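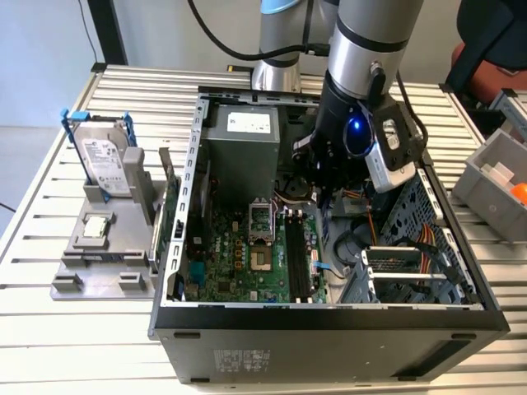 Dell tower, open on the bench. CPU out, bracket up.

Every few months somebody tells me an old office desktop is "basically free money." Just strip it, sell the parts, done. I have doubts. Thread.

The listing that set me off was from an outfit called Siven. They say the parts from one retired tower bring in up to 200 dollars. For a green-board Dell? With which parts, exactly?

Start with the chip. Everybody loves pulling the chip. It's small, it's shiny, it feels like treasure. Then you look up what the same model sells for and it barely covers the padded envelope.

And an empty socket is a liability. Leave that bracket standing open and one dropped screw ruins the board. I've bent pins doing less.

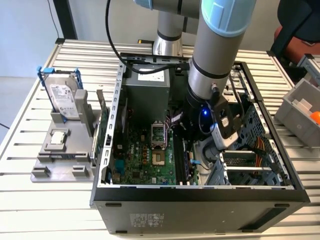
Seagate standing in its caddy, left of the case. Blue tabs.

The drive is the part I'd argue about. Ilídio Godinho swears by reselling them. I asked how he wipes them and he changed the subject to shipping rates.

A used drive with unknown hours on it is worth 20 bucks on a good day. The old tax returns somebody forgot on it are worth a lot more to the wrong person. Wipe it, check that it wiped, then talk to me about resale.

Siven also claims 18 minutes per machine. Sure, if you never label anything and toss every screw in one cup. I tried it their way in August and spent the evening matching screws to holes.

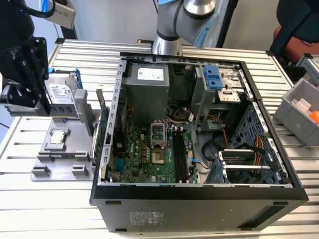

Memory slots with nothing in them. Power supply still in place.

Memory is the one thing I'd pull first every time. Light, easy to mail, easy to test. No complaints there — I'm skeptical, not blind.

Power supply? Leave it. Heavy, costs too much to ship, and the buyer will say it arrived dead.

Somebody will reply that Siven did 4000 towers last year so they must know something. Maybe. Or maybe they get the towers free and skip the wiping. Show me the receipts and I'll post a correction.

Meanwhile I'd put the chip back, close the bracket and sell the thing whole.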